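Household survey: how to treat produce that is both eaten and sold?

Posted by omby_fieldnotes

We are drafting a food security survey for 100 households in Cundar district, data entry in September. Most grow citrus and maize, eat part of the harvest and sell the rest at market. The template has one field for "months of stock" and a separate one for "income from sales". If a household sells grain in the first month and buys it back later, which field does it go in? Recall period is 5 months.

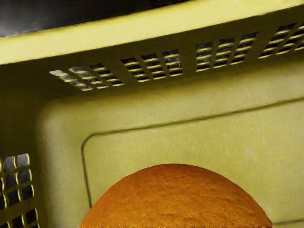
Orange-brown item in an olive-yellow crate.

Rosângela Macedo

Record both, in kilograms, before converting anything to months or dollars. Use separate lines for harvested, consumed, sold, stored, lost and purchased. 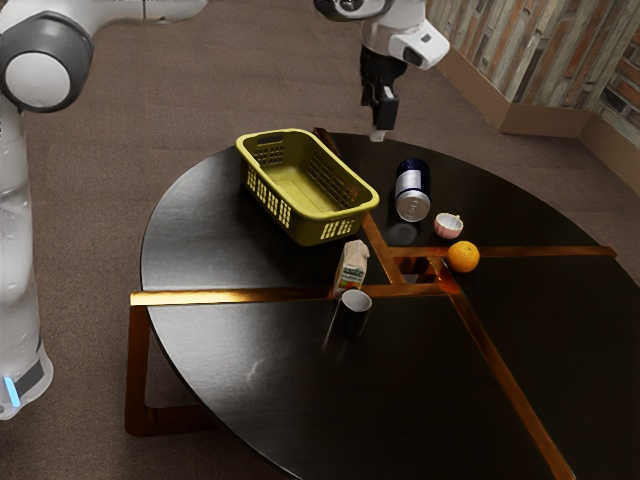 Months of stock is then calculated as stored quantity divided by monthly household consumption. Purchased grain should carry its own source code, otherwise buy-back inflates own production. For citrus, leave the stock field blank and enter sales only. Fruit does not store long enough to be comparable with maize.

Convert local units at the point of entry. Weigh 2 full containers per village and keep the mean as the conversion factor.

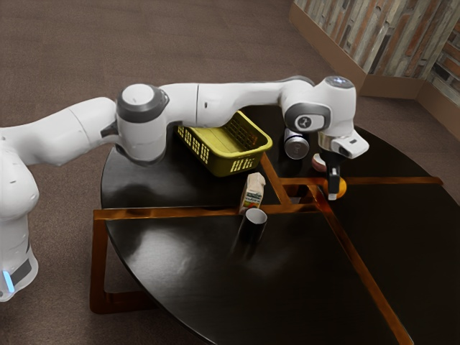
A factor borrowed from the next district will be off, as fill levels vary by trader. Enter farm-gate price and market price in different columns.

kindau77

We just asked people how many months they had left and wrote that down. Worked OK for us. Anything over 1,000 kg we phoned back to check.
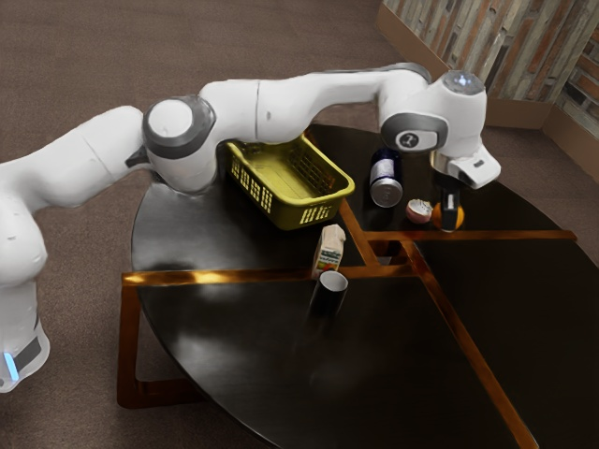
Also put the labour income on its own page, it got mixed in with livestock on ours and took ages to fix.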